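Tetholm ledger extracts – README

Daily dumps from the Tetholm test chain, flattened to CSV. Maintained by Eustaquio Aguirre, most of the parser is Macario Solís. Read the known problems bit before you plot anything.
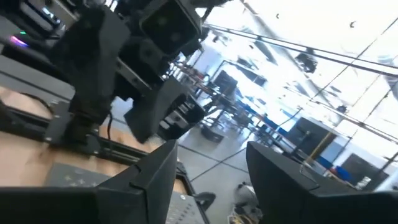 What's in it

3558 blocks, one contiguous run, no gaps. 346 wallet addresses after dedupe. Three files:

blocks.csv – height, parent hash, validator id, tx count, gas used
transfers.csv – one row per token move, sender, receiver, amount, fee
contracts.csv – deployed contracts only, bytecode hash plus the block it landed in

Amounts are in the smallest unit, as strings. Do not let your spreadsheet turn them into floats. It will try. Import as text.

Where it came from

Pulled off a full node running the Bravutell client, January build. Node was synced from genesis, no snapshot. Test tokens only, no money value, faucet gave them to whoever asked. Validators are five machines we run ourselves so dont use this for anything about decentralization.

Consensus is plain proof of stake with a fixed set. No slashing in this version. A validator that misses its slot just gets skipped and the height doesn't advance, so look at timestamps to find misses, not heights.

Loading

Unzip, keep the folder layout. Run load.py with the path to the folder. Needs Python 3 and sqlite, nothing else. Makes one database file called tetholm.db. If you already have one it gets overwritten, no prompt.

Join transfers to blocks on height. Hashes work too but slower and there is no index on them yet.

Known problems

- 334 transfers have an empty fee field. Old parser dropped it when the sender was a contract. Treat as missing, NOT zero.
- Timestamps are UTC in blocks.csv and local in contracts.csv. Sorry. Will fix.
- Validator ids changed format partway thru. The Uddin script in /tools maps old to new, run it before grouping.
- Two contracts share a bytecode hash. Real, same code deployed twice.
- Reorgs are not included. Only the canonical chain as the node saw it at export.

Privacy

Addresses are hashed again with a salt, salt thrown away. Memo field removed completely, people were typing their emails in there. If you still find something personal open an issue and we pull the file.

License

Use it, change it, credit the Tetholm extracts. Scripts are under the same terms. The Grusside explorer has its own license, ask them.

Todo

- fee backfill
- index on hash
- one timezone everywhere
- mempool data, maybe – Macario has a branch, not merged

Issues get read on Thursday mostly. Put the block height in the title.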